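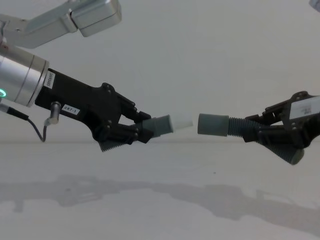 Bantams bullying a new pair of Orpingtons – split or sit tight?

Posted in: Flock behaviour

mossy_hen
Right, I need some calm voices please. I've got two Pekin bantams, Claser and Nendex (my son named them, don't ask), and last week I brought home two Buff Orpingtons from a chap over at Skekis. They're lovely big soft things, 7 months old, and I thought if anyone was going to get pushed about it'd be the Pekins. Nope! Claser goes for them every time they come near the feeder. They've spent most of today wedged behind the water butt. Do I split them up or leave them to it?

tilly_and_co
Leave them to it. Size means nothing with hens, I've seen a Serama boss a Brahma. It was the bantams' run first and they know it. Unless there's blood I wouldn't touch a thing.

Manouchehr Asadi
I'd disagree with that, sorry Tilly. Hiding all day means they're probably not eating or drinking enough, and in August heat that goes wrong quickly. Did you have them side by side with mesh between before you let them in together?

mossy_hen
Er, one night. In a dog crate. I know, I know.

Manouchehr Asadi
Then I'd go back a step. Put a mesh panel across the run and give it a fortnight, feeder and drinker on both sides. When they ignore each other through the wire, let them out together late in the afternoon so they've only got an hour or so before bed.

tilly_and_co
A fortnight is very generous! I've never done more than three days and mine all roost in a heap. You can drag these things out so long that they have to sort the order out twice.

Benavides
Somewhere between the two for me. I'd try a second feeder first, far enough off that Claser can't guard both, and prop an old pallet up so there's something to duck round. If the Orps still won't come out by tomorrow teatime, do the mesh. Also how big is the run?

mossy_hen
Six metres by two, plus they get the lawn when I'm home. Second feeder went in this morning and I hung half a cabbage up the far end. Nendex has lost interest in being horrible already, she's just following the cabbage about. Claser is still a madam.

Benavides
Then take Claser out for a few days and leave Nendex in with the new girls. She'll come back as the odd one out and it knocks the wind out of them a bit.

tilly_and_co
Now that I do agree with. Worked on my Leghorn.

Manouchehr Asadi
Fine by me too, as long as she can't see them from where she is. Check the Orpingtons' crops at bedtime – they should feel full.

mossy_hen
Crops were full on both, phew. Claser is in the rabbit hutch round the side of the house, shouting. I'll put her back at the weekend after dark and let you know how it goes.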